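In defence of the small whiteboard
Opinion
8 September 2022

The Trullumthorpe Library Service will shortly decide how to furnish the study rooms in its new wing. The proposal now open for comment would place a large display screen in each of them and retire the small whiteboards that have been lent from the front desk for many years. This column asks that the whiteboards be kept.

The case for screens is a fair one. They are bright, they save a group's work, and students at Prandell College already use them. The cost, however, is considerable. A screen with its mounting is quoted at $2842, and the Urquijo Street branch would need 15. A small whiteboard costs very little, needs no login and can be carried to whichever table is free.

Borrowing records also deserve more weight than the proposal gives them. Whiteboards went out 1019 times at Urquijo Street in the last financial year, against 900 bookings for the one room that has a screen. Tutors, carpoolers and parents with spelling lists all have a use for a surface that can be written on, wiped and handed back.

A whiteboard also encourages a certain honesty in draft work. Errors are rubbed out at the moment they are noticed, and the next attempt goes in the same spot – a habit that any teacher of handwriting or arithmetic would recognise.

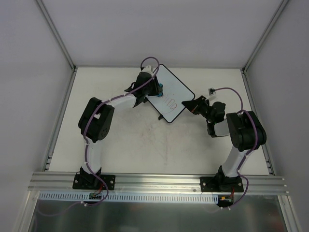
Red writing on a small whiteboard, with a teal-blue eraser held against the surface.

Maintenance is a reasonable concern. Boards left uncleaned through August develop a grey haze, and dried-out markers are a standing complaint at the desk. Both problems can be met with a modest supply budget and a cloth at the end of each day. The Stovus branch has followed this practice for several years and still lends its original boards.

Submissions may be left at any branch. Residents who use the boards are encouraged to say so in writing.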